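Chez Vega Tejada, la cellule a un carnet de santé

J'étais venue pour une heure, je suis restée tout l'après-midi (et j'ai raté mon train, tant pis !). Vega Tejada s'occupe chez Granow d'une cellule à deux bras, et surtout de sa jumelle simulée, celle où l'on règle tout avant de toucher au métal.

« Les gens croient que je passe ma vie avec une clé à la main, rigole-t-elle. En avril, j'ai surtout repris les butées des doigts une par une. À l'écran. » Elle tient un cahier à spirale, très raturé, où chaque réglage a son numéro. On en est au 278.

Je lui demande par quoi elle commence le matin. « Les poignets, toujours. Je remets les zéros, j'ouvre les deux mains, je ferme, et après seulement je donne quelque chose à tenir. » Pour ça elle a sa petite dînette : une assiette, un set de table, des légumes.
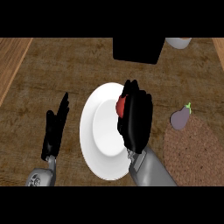
La cellule simulée : main droite au-dessus de l'assiette, main gauche ouverte.

« La main droite, c'est ma difficile, soupire Vega. Un objet rond et petit, si le pouce est décalé d'un rien, il file. » Elle relance donc la même prise 80 fois avant de valider un réglage, et elle regarde vraiment, le menton dans la main, pendant que son thé refroidit.

Et sur la vraie machine ? Là c'est plus salissant : graisse, connecteurs, un câble de poignet à changer toutes les 700 heures. « Je note tout, même quand je me trompe de vis. Surtout là, d'ailleurs ! »

Le prochain chantier, c'est la main gauche, dont elle veut refaire l'étalonnage avant l'été. Elle avait déjà rouvert le cahier quand j'ai remis mon manteau.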